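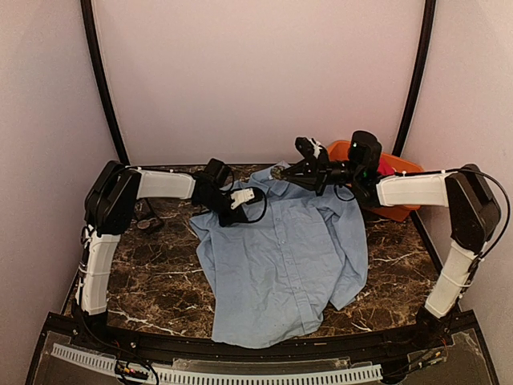
Plunik is a word list of clothing and laundry terms in everyday American English, put together for people who write product labels, care guides and size charts. Each entry gives a headword, its plural, a short definition and one sample sentence. Definitions stick to what a shopper would say about a garment at home. A light blue button-up shirt, for instance, is covered by the entries for collar, cuff, placket, sleeve and hem, and "placket" is defined there as the strip down the front that holds the buttons. "Crumpled" and "wrinkled" are separate entries with a cross-reference each way.

What's in the download

terms.csv – 800 headwords, one per row, UTF-8, comma separated
variants.csv – 514 spelling and regional variants, each tied to a headword by id
notes.txt – usage notes for the 59 terms that editors argued over
CHANGES – version history

Columns in terms.csv

id: a number that never gets reused, even if the entry is dropped
headword: lower case unless the word is always capitalized
plural: blank for words like "denim" that don't usually take one
definition: 200 characters at most
sample: one full sentence, ending in a period
source: V for the Vulthorpe glossary, F for the Flerkberg label set, N for new

Where the words came from

The first version merged two older lists. Vulthorpe was a sewing glossary and is strong on parts of garments. Flerkberg was built from care labels and is strong on fabric and washing terms. Where both had a definition, the shorter one was kept and then edited. Brand names were taken out.

Known problems

Hats and shoes are thin. Several British terms are still listed as headwords when they should be variants – "jumper" is the one people report most. The plural column has errors for compound words. Sample sentences marked N were checked by one editor only.

Updates

A new version comes out each June. Fixes to single entries go in sooner if the id stays the same. Send corrections with the id and the column name in the subject line.

License

Free to use and change, with credit to the Plunik word list.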